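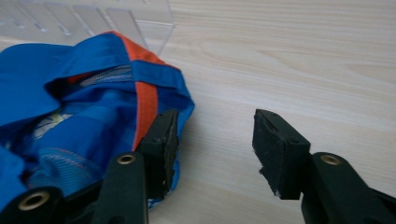

## Finger pad care, Wikness hand-held gripper

Covers the rubber pads and grommets on both fingers. Applies to units 15 and up.

- Check the gripping faces every 90 recordings. Light scuffs are fine. Chips along the lower edge are logged in `pads.csv`.
- Replace pads in pairs at 600 recordings, or sooner if nylon starts to slip.
- Clean with a damp cloth. No solvent on the black plastic.
- Press each brass grommet with a thumb. If it turns, swap the finger.
- Open and close fully five times, then run `check_width.py`.

Spare pads: Sekex part 151. The older Rosser pads are thicker and need the width offset reset.

### Known issues

- Tilted pad after a swap: loosen, reseat, tighten again.

Last edited 28 July 2025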